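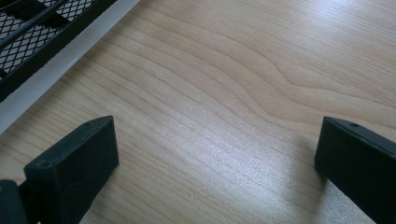 Progress report: Desk-Surface Handling Data, second reporting period
Submitted to: Heitmann Fund, applied automation program
Prepared by: Eilidh Drummond, Kendthorpe
Date: 1/13/24

1. Status

Collection with the hand-held gripper is on schedule. Since the November report we have added 73 hours of usable recordings, all from the tool-mounted camera. Tasks are limited to desks and tables: picking up pens, clips and small boxes, placing them in trays or organizers, and clearing a surface. The Budava site began recording in this period and now supplies a third of the hours.

2. Collection procedure

Each recording starts with the fingers open and nothing held, the tips just above the work surface. The operator holds this pose for two seconds, performs one task, releases the object and returns to the open pose. The start pose gives the training software a common reference for finger width and camera angle. Recordings that begin with the fingers already closing are rejected at intake.

Operators now work from a printed task card. Under the earlier arrangement they chose their own order, and the easier objects were heavily over-represented.

3. Surfaces

The set now covers 24 work surfaces, up from 9. Light wood with a glossy finish remains the most difficult group. Overhead lighting leaves a pale sheen across the grain, and position tracking loses its reference points when the sheen fills much of the view. Open wood with no objects nearby is worse than wood with a tray or organizer at one side. We tested two remedies: lowering the exposure, and keeping at least one fixed object in view during the start pose. The second is cheaper and has been added to the task card. The first made the black fingers hard to separate from their own shadows and was dropped.

4. Rejected material

Tracking loss is the largest cause of rejection, followed by wrong start pose. Borghild Sjöberg has rewritten the intake check so that both faults are reported to the operator before the next task begins. Previously they were found overnight, by which time the desk had been rearranged.

5. Model training

The first Skonier model was trained on the November data only. It completed 70 percent of placement trials on surfaces it had been trained on. Results on new surfaces were lower and too uneven to report as a single figure. Retraining on the full set is in progress.

6. Next period

Complete retraining and repeat the placement trials at both sites. Add dark and patterned surfaces at Budava. Replace the worn finger pads on the second tool. No change to the budget is requested.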